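Clastmont Cider Works and Flunon Distilling Release First Joint Apple Brandy

6/7/20

Clastmont Cider Works and Flunon Distilling have announced the release of their first joint product, an apple brandy distilled from hard cider pressed and fermented at the Clastmont orchard. The brandy, sold under the name Cokby, will be available at both tasting rooms and through a small number of licensed retailers in the region.

The first release consists of 515 bottles drawn from two casks. Both casks were filled with spirit made from a single pressing of late-season apples and were aged in the Flunon warehouse for five years. The casks were opened in March, blended, and reduced to bottling strength over several weeks.

"We had more cider than we could sell in the year of that harvest, and Flunon had room in the warehouse," said Đạt Ngô, head cider maker at Clastmont. "The first samples were rough. By the third year we were confident that the spirit would be worth bottling, and we asked Flunon to leave it where it was."

Clastmont supplied 3,589 gallons of cider to the project. The larger part of the spirit remains in cask and is expected to be bottled in later years. The companies have not set a date for the second release. They have stated that it will depend on the condition of the remaining casks, which are sampled each winter.

The cider was fermented dry with a neutral yeast and was not sweetened or filtered before distillation. Flunon distilled it twice in a copper pot still. No coloring or sugar was added to the finished brandy. According to the tasting notes issued with the release, Cokby has an aroma of baked apple and dried orange peel, with a dry finish and a light taste of oak.

A second product, a fortified cider named Tăng, is planned under the same agreement. It will combine unfermented apple juice with young brandy and will be aged in used Cokby casks. Mr. Ngô developed the recipe and will oversee blending at the Clastmont site. Label approval is pending, and the price has not been announced.

Sales at the tasting rooms are limited to two bottles per customer. Orders may be placed by telephone or in person and must be collected by the purchaser, who will be asked to show valid identification. Neither company is able to ship spirits to private addresses.

Guided tastings of Cokby will be offered in the Clastmont lounge by appointment. Each session includes a pour of the base cider, a sample of the unaged spirit, and the finished brandy, served with bread and a local hard cheese. Groups of up to five may book together. Guests who require step-free access should mention this when they reserve.

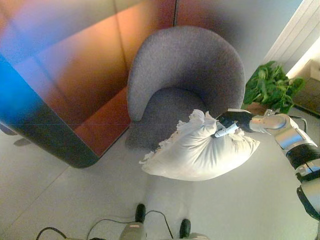 Reservations and Inquiries

Tasting appointments may be made through the Clastmont front desk during regular business hours. Retailers and restaurants interested in carrying Cokby should contact the Flunon sales office. Requests for media samples should be sent in writing and will be considered as supply permits.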